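Re: Game stories and word limits for the spring season
Tuesday, April 4, 2023
By the sports desk, Adollow Weekly

Catching up on this thread after the weekend. I'm going to answer the points from the Brarnix end of the list in order and then add a couple of things about how we plan to run the spring pages.

> We were told in February that game stories would be cut to
> 210 words for every school, home and away. Our stringers have
> always had more room than that for baseball. A nine-inning
> game with a late rally doesn't fit. Also, can we still send
> a box score, or does that come out of the word count?

The 210 limit stands for the printed page. It applies to baseball, softball, tennis and track, and it covers the text of the story only. Headline, byline and box score are separate. If you go over by a line, the desk will trim it. If you go over by a paragraph, we'll send it back and ask you which part you want to lose, and on a Thursday night we may not have time to ask.

Box scores are welcome. Please use the same layout as last year, visiting team first, and check that the runs add up across the line before you send. We had two last spring where the innings and the final didn't match, and a coach caught both of them after they were in print.

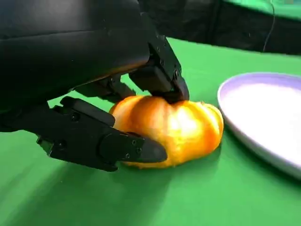 What time does a weeknight story have to be in to make the next paper?

Copy is due by 9 p.m. on the night before we print. A game that is still going at that hour runs as a score only, and the full story can go on the website when you have it.

> The other thing is quotes. Some of us can't get to the coach
> after away games because the bus leaves right away. Is it all
> right to call the next morning?

Calling the next morning is fine for the website. For print it usually comes too late, so write the story without the quote. A plain account of the game is better than one line from a coach saying the kids played hard. If you do call, say in the story that you reached the coach by phone. Texted quotes can be used too, but don't clean them up. If the text doesn't make sense, call and get it again.

Please don't take quotes from a school's social media page and run them as if they were said to you. We've done it in the past and I'd like us to stop.

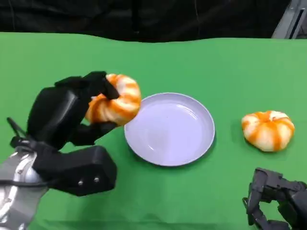 Names are the most common correction we run, so the rest of this is mostly about names. Get a roster from each school before the first game and keep it with you. The ones posted online are often left over from the year before. Skodemden has already sent us theirs for all spring sports, and I've put it in the shared folder. We're still waiting on the softball roster from Ajayi. If you're covering them this week, ask at the scorer's table and copy the lineup by hand.

For errors, use judgment. In a varsity game you can say a run scored on an error, but there is no need to name the player unless it decided the game. For junior varsity, don't name the player at all. Same with missed serves and dropped batons.

Pay is $50 a story, as before. One invoice per month is enough, with the date of each game and the two teams. Several people sent separate invoices for every story last fall and it slowed everything down at the office. Score-only reports are still unpaid, and I know that isn't popular. I have raised it and I'll raise it again when the summer budget is set.

On the question of whether parents can write up games: we'll take scores from anyone who signs their message and leaves a phone number. We won't take a story from someone with a child on either team. If you're a regular stringer and this is going to affect you, tell me now and I'll swap you to a different school. Brarnix and Adollow are close enough that this should work without much extra driving.

Rainouts: email the list as soon as you hear, even if you think someone else has already done it. Put the two schools and the sport in the subject line. Makeup dates can follow later.

The tennis schedule is still missing the last week of matches. I'll post it when the league office sends it.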